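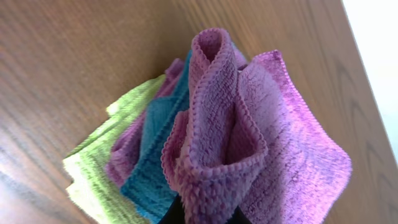
Benedikt Widmer asked after the first issue of this guide whether an object may go on display before its record is complete. It may not. A case label is drawn from the record, and a record without a location code prints a label with the wrong case number. Section 4 has been reordered to make this plain.

4. Setting up a display case record in Trukunska

This section applies to museums running the Trukunska collections register with Sallent climate loggers. Users of the older Wyss loggers should read section 6 first, as those units cannot be paired from the case record.

Before you start

You will need:
- an editor account on the register
- the floor plan reference for the gallery
- the logger, with its key card
- the accession numbers of the objects to be shown

4.1 Creating the case

1. Open Galleries and select the gallery in which the case stands.

2. Choose New case. Enter the floor plan reference exactly as it appears on the plan, including any leading zero.

3. Set the case type. Use Sealed for cases with a gasket, Vented for those without. The type cannot be changed once objects have been added.

4. Enter the light limit in lux. The default is 100. For textiles, watercolours and works on paper, enter the lower value given in your own lighting policy.

5. Select Save. The register gives the case a location code - write this on the inside of the plinth door.

Note: Case names may have up to 30 characters. Longer names are accepted on screen but are cut short on printed labels.

4.2 Pairing the logger

1. Place the logger inside the case, away from the lamps and at the same height as the objects.

2. Hold the key card against the side of the logger until the light turns green.

3. In the case record, choose Pair logger and type the serial number.

4. Set the reading interval to 10 minutes. Shorter intervals drain the battery and are only of use during a fault check.

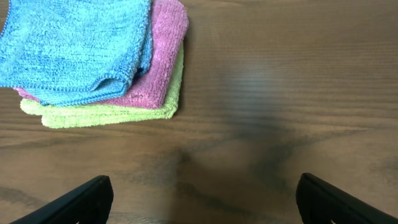

5. Close the case and wait for the first reading to appear in the record. If none appears, see 4.4.

Caution: Do not pair a logger while it is still listed against another case. Both records will take its readings, and they cannot be separated later.

4.3 Adding objects

1. Open the case record and choose Add objects.

2. Enter or scan each accession number. Loans must be entered with the lender's prefix.

3. Check the display order, then choose Print labels. Labels are laid out for Hindero card holders - other holders need the margins reset under Print options.

4.4 If no reading appears

Check that the logger light is green and that the serial number has been typed without spaces. A logger stores 3000 readings. When the store is full it stops recording until it has been emptied from the Loggers page.

Faults that remain should be reported to Wendelin Hubmann, giving the location code and the serial number.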